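Search this site Enter keywords Go

Equipment planning meeting – notes from the Ellthorpe robotics club

August 29, 2026
By the club secretary

Okay, these are the minutes, typed up from my scribbles, so yell if I got your bit wrong. We had a good turnout and started a little late while people hunted for chairs.

Last meeting's minutes: approved, with one fix. The Juklow quote was for two batteries and I wrote three. Sorry!

Money. We have $3,271 in the equipment account, and $645 of that is already promised to the new workbench (voted in last time, so no, we didn't reopen it, although two people tried). The rest is what we argued over for most of the evening.

The arm. Everybody still wants the Mwakalinga arm, me included. The sticking point is the gripper. The plain two-finger one comes with it, and the soft-finger set from Arnura is $134 extra. One side says buy both now and pay shipping once. The other side says run the simulator until we know what we can't pick up, then spend. I was on the first side when I walked in and ended up voting with the second – the shipping is only $84, and we can live with paying it twice.

Vote: arm with the standard gripper, yes. Soft fingers tabled.

Simulator work. We're sticking with round things before we move on to boxes and mugs. 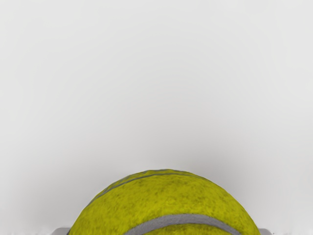
I'd like us to settle on a short list of objects before the arm shows up, so the real tests match the simulated ones and we can compare them fairly. Send me your picks. Please keep them cheap and easy to find in a grocery or sporting goods store!

Spare parts. We agreed to hold some cash back for cables and fuses – amount to be decided when the final arm invoice comes in.

Other business: the cabinet key is missing again. Check your coat pockets.

Next meeting is in the same room. Bring your object list.

Comments (3)

benchrat: It was my coat pocket. Key is back on the hook.

solder_and_tea: Still think we should get the soft fingers now, but fine, I lost the vote. Can I put a lemon on the list?

gearbox22: Does the arm price include the power supply? The last quote I saw didn't say.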